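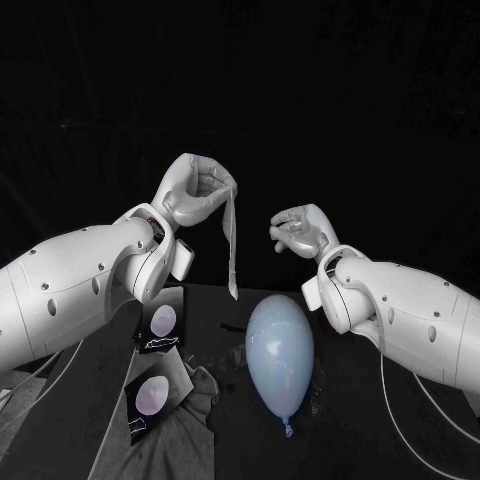
Slide 1 - Hello, and the balloon

Leave this one up while people sit down. Don't start until the door closes.

Hi everyone, I'm Tamunoemi Olaniyan, I work on data at Retunow, and I've spent most of my summer with balloons. (Wait a second.) My group records examples for a learning system called Wuvach. A person drives two arms, we save everything the arms did and everything the cameras saw, and the model tries to learn the job from that.

Point at the left hand. It's got a narrow strip pinched in its fingertips, hanging right down by the balloon. The right hand isn't holding anything yet. I love this moment in a recording, so much can go wrong from here!

Slide 2 - Why a balloon

Get to this fast, somebody always asks.

We started with blocks. Blocks are great, they stay where you put them. Then Dong-hyun Ha, who runs our recording room, said the model was learning that the whole world is made of blocks, and he was right. A balloon rolls off if you breathe on it. It's shiny, so the highlights slide around when anything moves. And a strip of anything light twists while you carry it, so you can't plan the path and then close your eyes.

Mention the reference cards on the table, over by the left arm. They've got a balloon on them too, more of a lavender one, and the real one's pale blue. Good spot to ask the room: would your model care about the color? Take two answers, no more, we ran long at Myklebust doing this.

Slide 3 - The numbers

592 recordings so far. We threw out 63. Say that slowly, people like to write it down.

Most of the ones we threw out were boring. The operator stopped to think and the arms just hung there. Eight were balloons that popped, and I fought to keep those, so they live in their own folder (Min-kyu Yeo named it "bang").

Slide 4 - What we got wrong

This is the part I care about, so don't rush it.

First - we let one person do all the driving for the first month. Jae-hoon Ra is very, very good at it, and the model learned to be Jae-hoon. It copied a little pause he makes before he lets go of things. We have six operators now and the pause is gone, although I kind of miss it.

Second - we tidied too much between takes. Same balloon spot, same cloth, everything smoothed out. Look at the cloth on the slide, it's bunched up near the bottom of the balloon, and these days we leave it that way. In August we stopped resetting the table except for the balloon and the strip, and I wish we'd done it in May.

Third - labels. We wrote "attach strip" for everything. Did it go on the top? The side? Did the operator touch the balloon first to steady it? Now the note gets written right after the take, by whoever drove it.

(If short on time, skip to slide 6.)

Slide 5 - Fosel

Fosel is our playback tool. Demo if the wifi is alive, otherwise just talk. You scrub through a take and mark where each hand starts and finishes its part. Tell the story of marking a whole afternoon with left and right swapped.

Slide 6 - Questions

Thank Man-sik Yeom for the room. Go back to the first slide and leave the arms up.

Likely one: "how many takes do you need?" I don't know yet. Say so, then ask what they're using.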